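**Open day at Wustwood – what was the arm set up to do?**

Kalliopi Pappas

We went to the Wustwood open day in March and I only caught the end of the arm demo. It had the blue fingers, with a drink can standing on a white table. My son wants to know if it needs a new program each time the can moves.

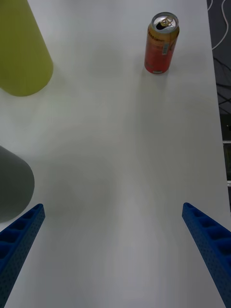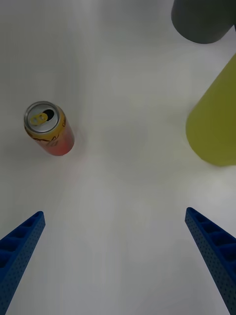
## Replies

**Elvia Ponce**

Depends on the setup. With a camera near the gripper it can look for the can, so small moves are fine. A fixed program would miss.

**Crisóforo Ochoa**

no idea but parking was awful

**Faith Langat**

Ask at the front desk – they had a handout on the demo. The next one starts at 7, so go early.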